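Flison Arm

The Flison arm is a small tabletop robot arm meant to be built at home, or in a shared workshop where the tools are already on the wall and somebody has usually left the kettle on. It takes its name from Flison, the village where the first one was put together on a kitchen worktop, and it has since been copied, altered, argued over and improved by a fair number of people who had never built a robot before. The design is free to use. Most of the parts are printed, and the rest come from the sort of shop that sells screws by weight.

Background

The first drawings were made for a pick-up-and-put-down arm that could sort spare parts for model vehicles, a job which sounds dull until you have spent a winter evening doing it by hand. Early versions had a suction cup at the end. It worked nicely on flat lids and washers and very poorly on anything with a hole through it, and so the cup was dropped in favour of a gripper with two fingers. The drawings then passed to the Prokdale shared workshop, whose members redrew the elbow, made the base heavier and wrote the first proper building notes. Those notes run to 74 pages and are still the ones most builders print out, although they wander off now and again into matters such as how to store filament in a damp shed.

Construction

The arm stands on a weighted base and reaches 329 millimetres from the shoulder to the fingertips when fully stretched out. The upper arm and forearm are printed in halves and bolted together around the wiring, and it is well worth labelling the wires before closing them up - a good many builders have had to open the forearm again for the sake of one swapped plug. The whole thing is driven by a Tseng board, a plain little motor controller that was chosen in the early days for being cheap and has stayed on through habit and affection.

The fingers are the part that people change most. The usual pair is broad at the base and tapers towards the tip, which leaves a clear view of the bench between them and lets the arm get at a small part without knocking over its neighbours. Some builders line the tips with rubber cut from an old bicycle tube. Others leave them bare and simply ask the gripper to close more gently.

Practising on a simulated bench

From quite early on, the Prokdale notes have asked builders to try their movements on screen before trusting them to real motors. A simulated bench is drawn up, with markings on the surface and a few objects standing about, and the gripper is sent to fetch something from it. Small wheels are a favourite test piece. A wheel is round, so it can roll or slip out sideways if the fingers do not meet it squarely, and spokes make it easy to tell which way up it is being held. In the simulated grasp shown in this article, the black fingers meet a spoked, wheel-like cylinder from opposite sides, over a bench surface marked out in yellow.

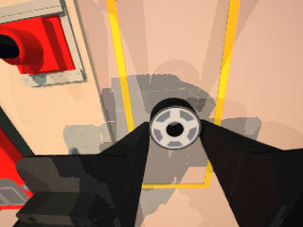
One reader of the workshop's newsletter wrote in to say that the practice bench had saved a great deal of broken plastic, but that it made people too trusting. A real wheel has a seam from the mould and a bit of grease on it, the letter went on, and the first evening with real motors ought to be spent with the speed turned right down and a hand near the switch. The advice was thought sensible enough to be added to the notes, where it now sits at the head of the chapter on first movements.

The simulated bench is also used for lighting trials. Arms fitted with a camera can be muddled by shadows, particularly where these fall across a marked line, and it is far pleasanter to move a lamp on screen than to climb on a chair with a clip and a length of flex.

Variants

The Lurberg variant is the best known of the later versions. It has a shorter forearm and a stiffer wrist, and it was drawn for narrow benches where the full-length arm would keep bumping into the wall. It can be built in 2 ways, with the motors for the wrist either carried in the forearm or tucked down in the base and joined by cords. The corded one is lighter and quicker, though the cords do stretch, and they need taking up every so often.

Upkeep

Builders are advised to check the shoulder bolts after every 20 hours of running and to wipe the finger pads at the same time. The printed gears in the elbow wear slowly and give plenty of warning, usually a soft ticking as the arm is lowered. Spare gears can be printed overnight, and the Prokdale workshop keeps a biscuit tin of them by the door - the large ones are on top, the small ones underneath in an envelope.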